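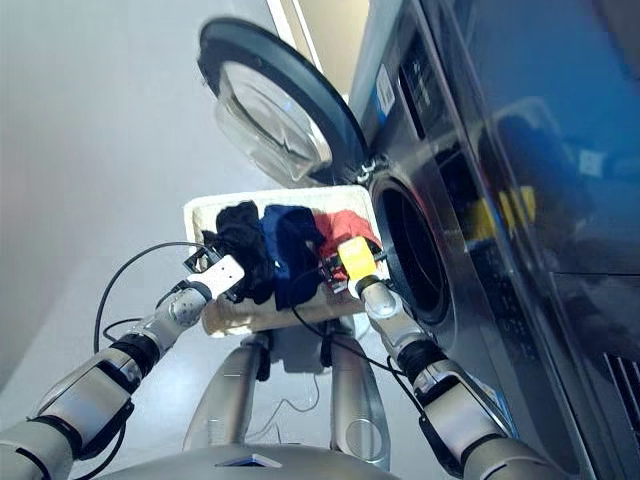
Dark wash day, with the basket up at the machine door.

We have had the new washing machine since December and I said I would write something once the novelty had worn off. It has.

The old one was a Lozano, bought second-hand when we moved to Tremley, and it did 19 years in total before the bearings went. By the end you could hear it from the garden. I had it repaired twice and the third quote was more than I wanted to spend on something that old, so that was that.

The main thing I wanted was a big door. I was forever dropping socks down the front of the Lozano, and anything bulky had to be fed in a bit at a time. The silver one we have now opens right out and I can hold the basket up to the drum and tip. It sounds like a small thing but I do a lot of washing.

The basket is white and rectangular. I used to have a tall round one, but everything I wanted was always at the bottom. In this one the clothes can lie side by side, so I can see what is in there before it goes in. The load in the photo was something black, something navy and something red. I am fairly relaxed about red now. It goes in with the darks at 30, and if it is new I wash it once on its own first.

A few things I do differently these days:

I use less powder. I buy Umix in the 3000 g box and it lasts far longer now that I measure it with the scoop.

I leave the door open after every wash. The rubber seal on the old machine went black and I never got it clean again.

I turn dark things inside out. I forget this about half the time.

I don't fill the drum to the top. Two smaller loads dry better than one big one, especially in winter when it all goes on the airer in the back bedroom.

I still haven't found a good place for the basket when it isn't in use - it sits on the landing and gets kicked. There is a gap beside the boiler that might do if I move the ironing board. I'll measure it at the weekend.

Posted 2 March 2026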